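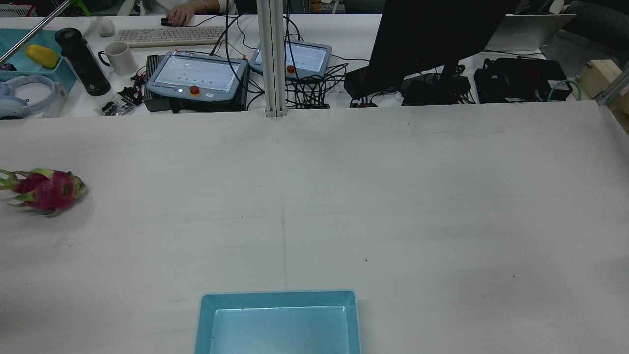 What Is a Dragon Fruit?

A dragon fruit grows on a cactus. The cactus climbs up trees, walls or posts. Its big white flowers open at night, and bats and moths visit them.

The bright pink skin has pointed scales with green tips. You don't eat the skin. Ask a grown-up to cut the fruit in half, then scoop out the middle with a spoon. It can be white or deep pink, with tiny black seeds you can eat. It tastes a little like kiwi.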